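Lost Property on the Tritetti Bus Line — what gets left behind and who comes back for it

Project report, final version. Handed in Sun 24 June

1. Why this topic

I ride the Tritetti line to school every day and I've lost two umbrellas on it. So I wanted to know where stuff goes. The line runs from Skoro to Bavska with a depot at Perić in between, and everything found on the buses ends up in one room at the depot. They let me copy the logbook as long as I left out names and phone numbers. Fine by me, I only needed the items and dates.

2. What I did

Copied every entry from November onward into a spreadsheet. 309 items total. Sorted them by type: clothing, bags, electronics, umbrellas, papers, other. Then marked each one claimed or not claimed. Took longer than I planned. The handwriting in the log is bad in places and two pages had water on them, so a few entries went under "other" when they maybe shouldn't of.

Also made a short survey for riders, handed out at the Skoro stop before and after school. 52 came back filled in. Mostly students, so not a fair sample of everybody who rides. Should have gone on a weekend too. 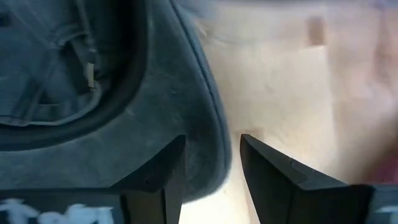 Questions were short. Have you ever left something on the bus. Did you try to get it back. If not, why not. Last one had a blank line for people to write on and that ended up the most useful part.

3. What I found

Clothing was the biggest group by a lot. Gloves, scarves, hats. Most gloves were singles. Umbrellas second. Electronics hardly ever turned up, and the ones that did got claimed fast, mostly the same day.

Clothing almost never got claimed. The survey kind of explains it — people wrote things like "it was old anyway" and "didn't know there was a place." Several thought the driver keeps things or throws them out. One person wrote that the depot is only open when they're in class, and I checked and that's true. The hours are posted inside the depot but not on the buses or at the stops.

Cold months were worse. Makes sense, more layers to take off when the heat is on. I wanted a chart by week but the early entries only give the month so I dropped it.

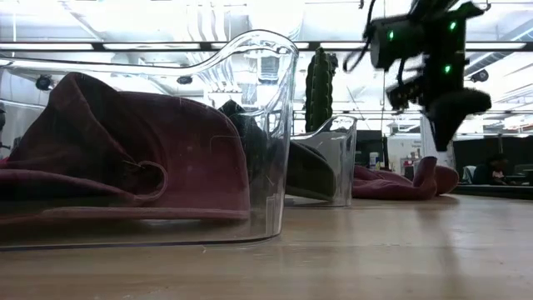
Another thing is how items are written down. "Hat" or "black hat" or just "clothes." If somebody calls and asks for a gray hat with a stripe, whoever picks up has to go dig. An entry with color, size and which bus would take maybe ten more seconds to write.

4. What could change

Put the depot hours on the bus, by the door. Stay open late one afternoon a week. Use a form with boxes for the log insted of blank lines. Unclaimed clothes are kept for a season and then donated, which I think is fine, but riders should be told.

5. Problems with my project

Survey too small, one stop only. I didn't ask age. Some log entries are guesses. I never got to compare with another bus line, the one I wrote to didn't answer in time.

Spreadsheet and blank survey are in the appendix. Still haven't found the second umbrella.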